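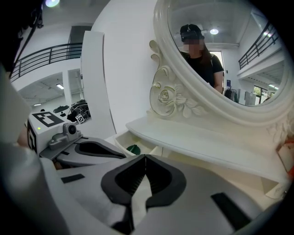
Trestolis: Drawer and Tabletop Demonstrations

README for the student project set, version 2
Last edited 18 April 2020

Trestolis is a set of short recordings made by the robotics club at Trimdale College. Each one shows a person using a hand-held gripper to do a small household job. We use them to train a policy for the club's arm, which everyone calls Joseph. The set holds 648 recordings after cleaning. We started with 800.

The work counts towards the senior project unit for four of us. Carolina Calado ran the recording sessions, Lwazi Motaung wrote the sync and export code, Deolinda Guerreiro did the labelling and Areeba Afridi trained the models. Afonso Coelho is our supervising teacher and signs off on any request for the raw files.

Tasks

open_drawer: start with the drawer shut, hook or pinch the front, pull until it stops.
close_drawer: the reverse, starting from anywhere past halfway.
pick_from_drawer: take one small object out of an open drawer and put it on the tabletop.
place_in_drawer: take one small object from the tabletop and put it in the drawer.
tidy_top: move whatever is on the tabletop to one side.

The furniture is a white vanity with an oval mirror fixed on top, plus a plain desk for comparison. Drawer position at the start is not controlled. In the pick and place tasks it can be well out or only partly open, and a few recordings have the object hard up against the drawer front, where the fingers have trouble getting down behind it. Those are labelled "tight" in the notes column.

Gripper

Two fingers with black rubber pads, ridged on the inside, in a light grey housing. There are square markers on the tracking module. If you print your own, keep the white border, or detection drops out as soon as the light changes. Finger opening is stored as a number from 0 to 1, where 0 is closed.

The pads wear. We swapped them once, in December, and the pad_set column says which pair was on.

Folder layout

raw/ — original video, not shared by default
clips/ — trimmed video, one file per attempt
pose/ — gripper position and rotation, one CSV per clip
labels.csv — task, result, operator code, notes
splits/ — train and test lists
tools/ — the Idska scripts

Idska is Lwazi's name for the export scripts. Run idska_check first. It compares the number of video frames with the number of pose rows and prints any clip where they differ. Don't train on a clip that fails this check, even if it plays fine.

Labels

The result column has three values: done, partial and fail. "Partial" means the drawer moved or the object was lifted but the task wasn't finished. Deolinda labelled everything, and Areeba relabelled a sample without looking at the first answers. Most of their disagreements were in tidy_top, because we never settled how far to the side was far enough. Treat that task as rough.

Known problems

The mirror. Its glass reflects the operator and a good part of the room behind them, including a window and the ceiling light. Our first model did worse on the vanity than on the desk. Masking the glass helped, and the mask script is in tools/. We have not worked out how much of the difference is the mirror and how much is the drawer itself.

Background. All of the vanity clips were recorded on the lower floor under the mezzanine. Anyone walking along the railing upstairs can end up in the video. We left these clips in.

Lighting. There are bright lights overhead and daylight through the window as well, so exposure changes when the gripper turns.

Pose jumps. Tracking slips when a hand covers the markers. Jumps are marked in the pose files with a 1 in the last column — drop those rows or fill them in, but do one or the other.

Privacy

Faces are blurred in clips/, reflections included. Operators are listed by code only. If you find a face the blur has missed, tell Afonso the clip number and we will pull the file until it is fixed.

Use

Free for class and club work. Please don't repost the clips. If you use the set in a report, call it "Trestolis, Trimdale College robotics club" and give the version number.

To do

Record open_drawer left-handed
Write down a proper rule for tidy_top
Redo the desk test split, which has too few fails in it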